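Home Recipes House Stuff Rambles Say Hello

Will a machine ever put the potatoes on for me?

Last updated in February

My sister-in-law Araceli asked me over the dishes when I thought we'd have a robot that could make dinner, and I've been chewing on it ever since, mostly while making dinner. I told her I'd write it all down so she could read it in peace and quit asking me with her hands in my sink.

I should say first that I am not an engineer. I did payroll for a company that made cabinet hinges, and I was there when they put in the first two machines on the packing line, so I have seen what happens when everybody is told the machines can do it all now. What they could do was put a hinge in a box. They did that beautifully, all day, as long as every hinge came down the belt facing the same way. If one came down upside down, Wenceslao Bermúdez had to get up off his stool and turn it over, and then he sat back down again. I think about that stool a lot. There's a stool like that hiding somewhere in most of what gets called automatic, and at my house I'm usually the one sitting on it.

Take the dishwasher. I love my dishwasher! I would fight for it. But it has never once cleared a table, scraped a plate, or figured out that the big blue bowl only fits if you take the colander out. The washing machine is the same story. It does the wet part (and bless it, my grandmother did the wet part by hand for nine people) and then I'm the one digging out the sock that has gone inside the pillowcase. The robot vacuum we had lasted until it met the fringe on the hall rug, and after that I spent more time rescuing it than I ever spent with a broom.

So when people say household robots are almost ready, I want to know which part of the chore they mean. Peeling, boiling and mashing all have gadgets already. The bits in between are the trouble, where you reach into a bag and pull out a potato that's shaped like no other potato, and you know without thinking how hard to hold it. I counted one night, because I am that kind of person, and between opening the pantry and turning on the burner I picked up or put down something 39 times. I never would have guessed it. Then I wrote down a whole Sunday-dinner sort of meal, start to finish with the cleanup, and got to 102, and I'd left out the part where I looked for my glasses.

My friend Ishbel Tennant thinks I'm being too hard on them. She says a toddler can't do those things either, and we don't hold it against the toddler. That's fair. She also says the hands are getting so much better, with real fingers and a thumb in place of the pinchers they used to have, and I have to give her that one too. A thumb is a big deal. Try buttoning a shirt without one.

What I'd like to see before I get excited is one small dull job done in a kitchen like mine, with the mail on the counter and somebody's homework under the fruit bowl. I don't need it to cook. If it could get a potato into a pot, and then the next one, and then notice the one that rolled off behind the toaster, I would be over the moon. Brisa, my niece, says I'd still stand there and tell it that it was doing it wrong. She knows me pretty well.

Anyway, Araceli, the potato end of things looks like this at the moment:
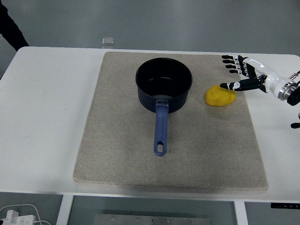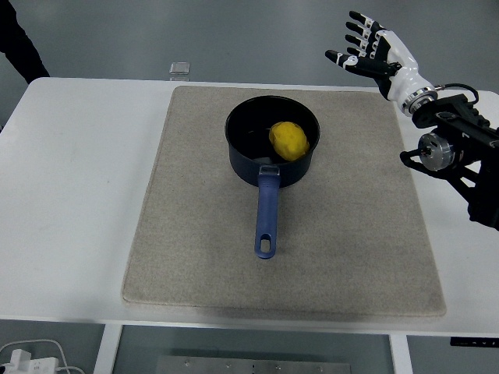

One little black saucepan and one yellow lump I'm calling a potato, next to the pan in the first picture and inside it in the second, with the robot hand close by in both.

I'd put my own score for the whole business at two potatoes out of five, and I'm keeping the peeler where it is. If any of you have a machine at home that does a chore all the way through, including the picking up and the putting away, please write and tell me which one, and whether it can handle a rug with fringe.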